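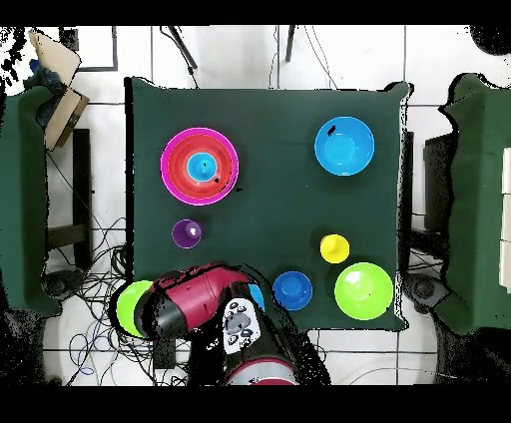 Plastic bowls and cups on a green cloth, with a small blue cup nested in a red bowl inside a magenta one.

How to sort and store a mixed set of plastic bowls and cups

Last updated 25/06/2025

Coloured plastic bowls are cheap, light and hard to break, so most homes end up with more of them than they planned. They come in as picnic sets, children's tableware and odd cups from the garden, and after a year or two they live in one heap at the back of a cupboard. This guide covers sorting them, washing them, nesting them so they come apart again, and putting them away. Allow 30 minutes for an ordinary cupboardful, plus drying time.

What you need

A table you can walk round
A plain cloth to cover it, dark if you have one
Washing-up liquid and a soft sponge
Bicarbonate of soda
Two clean tea towels
A shallow box or drawer
Kitchen paper

Step 1: Cover the table

Spread the cloth and pull it flat. A dark green or navy cloth works well with bright plastic, as pale blue and yellow pieces are easy to lose on a white worktop. The cloth also stops small cups sliding about. If it has a fold line down the middle, iron it or turn it over, otherwise the cups tip.

Put the table in the middle of the floor if there is room. You will be reaching in from different sides, and it saves leaning across things.

Step 2: Empty the cupboard completely

Take everything out, including the pieces you use every day. Check the draining rack, the dishwasher and the picnic bag. Leave the pieces where they land for now.

Pull apart anything that is already nested. Two bowls that have been pushed together wet can be stuck fast. Stand the lower one in warm water and put cold water in the upper one, wait 10 minutes, then twist gently. Don't lever them apart with a knife. It marks the rim, and a marked rim will catch on the next bowl every time.

Step 3: Sort by width first

It is tempting to sort by colour, and it looks nice for a day. Width is what decides whether things fit together, so do that first. Make a row of large bowls, a row of medium ones and a row of cups.

To compare two bowls, turn both upside down and look at the bases as well as the rims. Some have a raised ring underneath which needs more room than you would expect. A bowl with a deep ring may be narrower than its neighbour and still sit high inside it.

Pairs in the same size and colour should be kept side by side at this stage. They will go one inside the other only if the sides slope enough. Straight-sided bowls of equal size will jam.
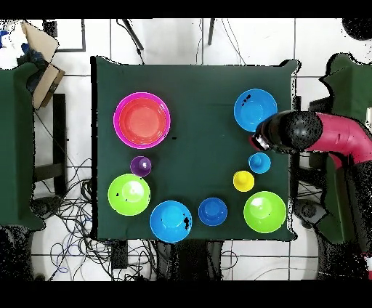 Once the rows are made, you can see what you have too many of. Cups are usually the worst. Keep the ones that sit flat and that somebody drinks from, and move the rest to the garden shed for seeds, screws or paintbrushes. Anything cracked goes out, even if the crack is fine, as food gets into it.

Step 4: Check the rims

Run a finger round each rim. Rough patches can be smoothed with very fine wet-and-dry paper on pieces kept for craft use, but don't sand anything you eat from. Dark specks on a rim may be dirt or scorch marks. Dirt will come off in the next step. Scorching won't, and a scorched bowl is best kept for mixing paint or plaster.

Look underneath for a maker's mark. Our own set is half Pluminik and half Bech, and although both call their bowl "medium", the Bech one is wider by 8 mm. That was enough to spoil every stack we made until we stopped going by the names.

Step 5: Wash and dry

Wash in hot water with a little washing-up liquid. For tomato or curry stains, mix bicarbonate of soda with water to a soft paste, spread it on and leave it for half an hour before rinsing. Scouring pads scratch the shine off, so use the soft side of the sponge.

Turn the bowls upside down on a tea towel. Water collects in the raised ring on the base, so after a while turn them the right way up and wipe underneath. They must be fully dry before they are stacked. A damp stack smells within a week and sticks within a month.

Step 6: Build the stacks

Start with the widest bowl. Set the next size inside it and check that it turns freely. Add a cup in the centre if there is room. Three pieces is a sensible limit. Taller stacks get lifted out whole and put back in the wrong order.

If a bowl grips the one below it, lay a folded square of kitchen paper between the two. Do the same with any piece that has a printed pattern on the inside.

Cups that won't nest can stand in a row along the front of the drawer. Bowls left over after stacking can go upside down at the back, which keeps dust out of them.

Step 7: Put them away

A drawer is better than a shelf. You can see down into the stacks and take a cup without moving anything else. Our drawer insert is a plain tray from the Kornside range, cut down with a junior hacksaw to fit. A shoebox with the lid off does the same job.

If you only have a shelf, use a low one and keep the stacks to a single row. Deep shelves are where the odd pieces collect.

For picnic and camping sets, pack each stack in a cloth bag with its lids. Ours came from Serkolov and hold one large stack each. The full picnic bag weighs very little more than the empty one; adding cutlery put on another 200 g.

Keeping it in order

Have another look in January, when the Christmas boxes are going back and the cupboard is open anyway. Pull out new arrivals, check them for width and find them a stack or a new home.

Common problems

Bowls rattle in the drawer: line it with a piece of non-slip matting.

Cloudy plastic: often limescale. Soak in one part white vinegar to two parts water, then rinse well.

Lids don't match anything: try each one on every bowl once, then put the leftovers in the recycling if your council takes them.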